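4.2 Rim grasps on bowls

The second comparison covers objects that the parallel gripper can hold only by a wall. We ran the Karnness and Sornari finger sets on the same arm, with the same controller gains, and changed nothing between sets but the fingertips. Each set received 200 attempts. Closing force was fixed before the first attempt and left alone afterward.
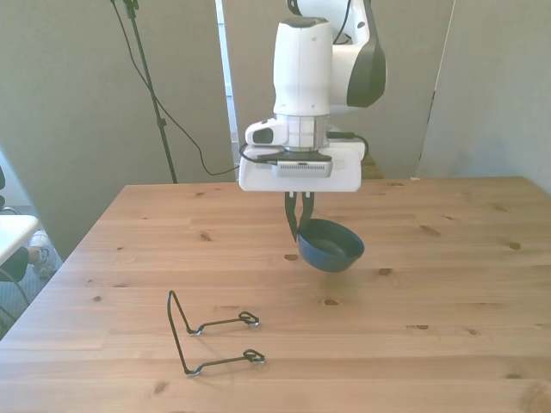 2 min read

Figure 7. Bowl held above the table by its near rim, with the wire stand at lower left.

A rim grasp leaves the bowl's weight to one side of the fingers, and the bowl can tilt about the contact line. The tilt in Figure 7 is slight. We scored a grasp as held if the bowl stayed off the table for 14 seconds — tilt alone did not count as a failure. Wrist camera images were used to choose the grasp point and were ignored after closing.

Selim Yurt repeated the scoring from the recorded video without access to the finger labels. The two sets of scores differed on seven attempts, all of them excluded from Table 2.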